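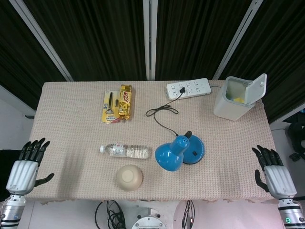 Tablecloth notes, continued from July. The woven one from Fondton is still on the table. Its fine grid grips well enough that light packaging stays put, but the front edge has started to fray and I haven't hemmed it. A double fold would cost 2 cm of depth, and I need the depth.

The blue desk lamp is a bigger problem. Its cord is far longer than the run to the power strip, so the slack knots itself. Omid Ghasemi suggests a hook-and-loop tie at the plug end. I have 50 of them in a drawer, unopened. The razor stays in its packaging until I travel.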